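Shared Kitchen Appliances: Frequently Asked Questions
January 19, 2018
By Wing-yan Kao, Residential Services, Stidcombe Hall

The following answers apply to the toaster ovens in the shared kitchens of Stidcombe Hall and Kernham House. Residents of Rorkdale should refer to the notice posted in their own building, where the electrical arrangements differ.

Who may use the toaster ovens?

Any current resident may use them. Guests may do so when the resident they are visiting is present in the kitchen. The resident remains responsible for the condition of the appliance afterward.

May I keep a toaster oven in my room?

No. Heating appliances of any kind are not permitted in bedrooms. An appliance found in a bedroom will be removed and held at the front office until the resident moves out or arranges to send it home.

Is there a limit on cooking time?

Please limit use to 20 minutes when others are waiting. Food may not be left in the oven unattended for any length of time. If you must leave the kitchen, switch the oven off first.

What temperature may I use?

Residents are asked not to set an oven above 400 degrees. Frozen items should be cooked according to the directions on their packaging, provided that this limit is observed.

Which dishes and pans are allowed?

Metal pans and dishes marked as oven-safe are allowed. Plastic containers, paper plates and parchment that extends past the edge of the pan are not. Foil may be used to cover a dish but must not touch the heating elements or line the bottom of the oven.

How should the door be opened and closed?

The door tips forward and down. Use the handle, lower the door gently and keep the space in front of the oven clear. Do not rest pans, plates or cutting boards on the open door. The glass becomes very hot during use, and oven mitts are kept in the drawer marked 7.

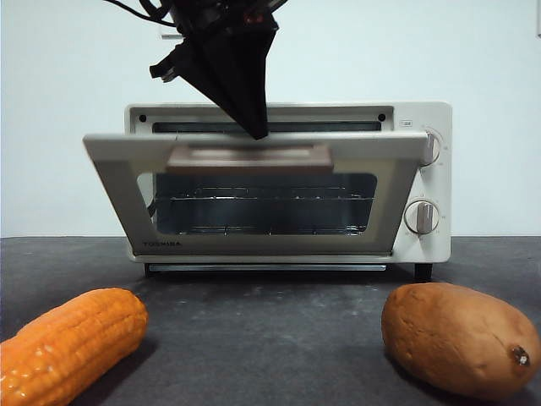

Toaster oven on the kitchen counter, door partly open, with the wire rack inside.

Who cleans the oven?

Each resident cleans up after his or her own use. Once the oven is unplugged and cool, wipe the glass and the door frame with a damp cloth. The rack may be washed in the sink with dish soap and must be dry before it is put back. Do not spray cleaner into the oven. Housekeeping cleans the interior during the January break and at the end of each term.

What should I do if the oven is not working?

Unplug it, leave a note on the counter so that others do not use it, and call extension 1062. Please give the building and floor. Residents should not attempt repairs or remove any screws. Replacement requests are handled by Mio Tsuji in the Oshima Building office.

Will I be charged for damage?

Ordinary wear is not charged. Broken glass, a missing rack or damage caused by prohibited containers may be billed to the resident responsible.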